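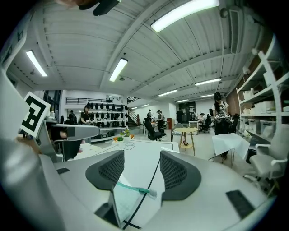
MINUTES & REPORTS

Ristthorpe Wildlife Rescue - monthly meeting, August 12, 2026

Present: Mairéad Ní Mhurchú (chair), Vivek Negi, Tarun Tyagi, Ida Schmieder (notes)
Apologies: Vasilică Cârstea - on a night shift

Started late, Tarun stuck behind the hay lorry. Last minutes agreed, one change: it was the tawny that went to Perrin, not the barn owl.

1. Animals in
Busy month. Hedgehogs mostly, 60 on the books as of this morning. Two fox cubs from the railway bank, both with mange, on treatment and eating. Roe kid with the cut hind leg - stitches out, still favouring it, stays in the small paddock. Vivek wants her moved next to the other kid so she has company. Mairéad happy with that if the vet is. Vivek to ring.

Swan from the boating lake died overnight. Lead, according to the bloods. Angling club to be written to again, politely. Ida has the old letter somewhere.

2. Hedgehog room
Too hot in the afternoons. Door can't be propped because of the cats from next door. Tarun has priced a vent and a mesh screen for the door, will fit the screen himself. Agreed. Vent to wait for quotes.
Reminder on weighing: same time every day, before food, write it on the card AND the board. Three cards last week had no weights at all.
Lungworm doses to be signed for by two people. Not optional.

3. Releases
Perrin wood still our best site for hogs but we've put a lot there. Ida has spoken to the farm at Iltine, they are keen, no badgers that they know of. Mairéad not convinced - wants to walk it at dusk first. Ida and Mairéad to go togehter.
Pigeons from pen 3 can go as soon as the wind drops.
Long talk about whether the one-eyed hedgehog can be released. Vivek says yes, Tarun says walled garden only. Left open until Vasilică is here.

4. Money
£2000 from the Bestska grant is in. Has to go on the aviary roof and nothing else, receipts kept. Vet bill paid up to end of last month. Milk powder up again. Vivek asked about buying in bulk with Perrin, Mairéad to find out what they pay.

5. Phones
Evening rota has gaps. Tarun can do more but not school nights. Callers still being told to bring in healthy fledglings - please read the sheet by the phone before answering. If it's feathered and hopping, it stays put unless hurt or in the road.

6. AOB
Freezer key missing. Whoever has it, hook by the sink please.
Towels wanted, no more duvets.
Quarantine boots stay in quarentine.

Actions
Vivek - vet re roe kid
Tarun - door screen, vent quotes
Ida - angling club letter, date for Iltine walk
Mairéad - milk powder prices, thank you note to Bestska

Closed early for the evening feeds. Next one same place, date to go on the board.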